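Stray Seals, Lost Geese and Other Callers: Your Questions About the Gaete Wildlife Line

Reading time: 7 minutes

The Gaete Wildlife Line took 2,380 calls last year. Of these, 393 concerned the same goose. The rest of you had a wide range of questions, and since the people on the phones answer most of them several times a shift, we've written the answers down. Britta Teuber runs the evening desk and supplied most of the wording. We took out the swearing.

I found a seal pup alone on the beach. Has its mother abandoned it?

Probably not. Seal mothers go off to feed and leave the pup on the sand, sometimes for most of a day, and she won't come back while there's a ring of people standing there saying "aww." Move well away, take your dog with you, and call us with the location. We'll want to know whether the pup has obvious wounds, netting or line on it, or whether it looks thin around the neck and hips. A fat pup lying still and ignoring you is having a good afternoon.

Please don't pour water on it. Please don't put it back in the sea. It knows where the sea is.

The seal is in my driveway, though.

Then call right away. Seals do come inland, up creeks and storm channels mostly, and once they're on pavement they're in trouble from cars. Put your hazard lights on if you're parked nearby, keep people back, and don't try to herd it with a broom. One caller tried a broom in February. He no longer has the broom.

If the animal is on a public road, call the police or highway patrol first and us second. They can stop traffic. We have a van with a magnetic sign.

Can I bring an animal to you myself?

Small birds, yes. Rabbits, squirrels and opossums, usually, if you call ahead and we tell you to. Seals, deer, raccoons, bats, herons and anything with talons, no. A deer in the back seat of a compact car will wake up, and the back seat is a bad place for it to have feelings about that.

What should I carry a bird in?

A cardboard box with a lid and a few air holes, lined with a plain towel or paper towels. That's all. Not a wire cage, which wrecks feathers, and not a plastic tub with the lid snapped shut. Keep the box somewhere dark and quiet until you leave, keep the radio off in the car, and don't open it to check. Everyone opens it to check. We have retrieved starlings from under a great many dashboards.

What should I feed it?

Nothing, and no water either, until you've talked to us. We know this feels mean. Bread is bad for most of what you'll find, cow's milk is bad for nearly all of it, and dripping water into a baby bird's mouth can send it straight into the lungs. A cold or shocked animal can't digest a meal anyway, so the food sits there and makes things worse.

If you've already fed it, say so. We won't yell. We do need to know what it was, and "just some stuff from the kitchen" leaves us with a lot of follow-up questions.

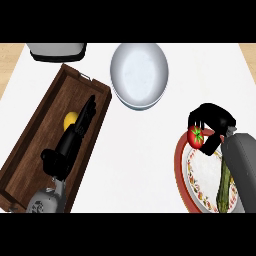
A kitchen table. Call before you raid yours.

There's a baby bird on my lawn. It can't fly.

Does it have feathers? If it's fully feathered with a stubby tail and an irritated expression, it's a fledgling, and it's supposed to be on your lawn. Fledglings spend several days on the ground learning the job while the parents bring food. Leave it alone and keep the cat in.

If it's naked or has only fluff, it fell or was pushed. Put it back in the nest if you can reach safely. The parents won't reject it over your smell. That story has been going around for generations and we'd love to meet whoever started it.

How do I keep the cat in? He hates it.

We understand. We can't help you with the cat.

A raccoon is out in the daytime. Is it rabid?

Being awake at lunch isn't a symptom. Nursing mothers forage in daylight because they're hungry and want ten minutes away from the children. Call if it's staggering, circling, dragging its back legs, or walking up to people without any interest in leaving. Stay inside, bring the pets in, and keep an eye on it from a window.

A bat is in my bedroom.

Close the door to the rest of the house and call us, but first answer this: was anybody asleep in that room while the bat was there? If so, or if there's a small child or a pet involved, don't let the bat out. Call the health department and a doctor. Bat bites can be too small to notice and rabies isn't something you wait on. It's the one subject on which the phone desk has no jokes.

If you were awake, saw it fly in, and are certain it never touched you, turn off the lights, open the window and stand still.

Is it legal to keep the animal until it gets better?

In most places, no. Native wildlife generally needs a licensed rehabilitator, and "but he likes us" isn't a license. Overnight, because we're closed and told you to keep the box somewhere warm, is fine. By the time it has a name and a blanket with its name on it, you've left it too long.

How long will it take someone to come?

That depends on where you are and who's already out. We have 28 trained responders, and on a normal evening four of them are available, one of whom is stuck behind a tractor. Ulises Barrientos handles the coast road and will call you from his truck for directions. Landmarks help him. "By the tree" doesn't.

If you can stay near the animal at a safe distance, please do. We lose a lot of time looking for patients who have strolled off.

Do you charge?

No. We get by on donations and a yearly rummage sale. Cash is useful. So are clean towels, unscented laundry detergent and heating pads that don't shut themselves off. Please don't bring pillows. We have sixteen bags of pillows.

Can I find out what happened to my animal?

Yes. You'll get a case number when we take it in. Wait three days, then call between 2 and 4 p.m., when the phones are quieter. The answer may be a sad one. Plenty of animals arrive too badly hurt, and we'll tell you straight if yours was one of them. You still did right by it in making the call.

Can I be there for the release?

Sometimes, if it's a species that doesn't mind. Manage your expectations. People picture a long look back over the shoulder. What they get is a rabbit leaving at top speed. One owl flew six feet, sat on the van and had to be asked to go.

What about the goose?

The goose lives in the parking lot behind the garden center on the Zulelell road. He isn't lost or injured. He limps a little from an old break that healed crooked long ago, and it hasn't slowed him down any. He's been examined twice and bit someone both times. He's aware of your car and doesn't care for it.

Please stop calling about the goose.

He's standing in the road this time.

All right, call about that.

Related
Why You Shouldn't Relocate a Snapping Turtle (Just Point It Forward)
Fishing Line: What It Does and Where to Put It
Window Strikes: Cheap Fixes That Work
Rummage Sale: Pillows Half Price

Sign up for our monthly newsletter. We'll send one email a month and you can unsubscribe whenever you like.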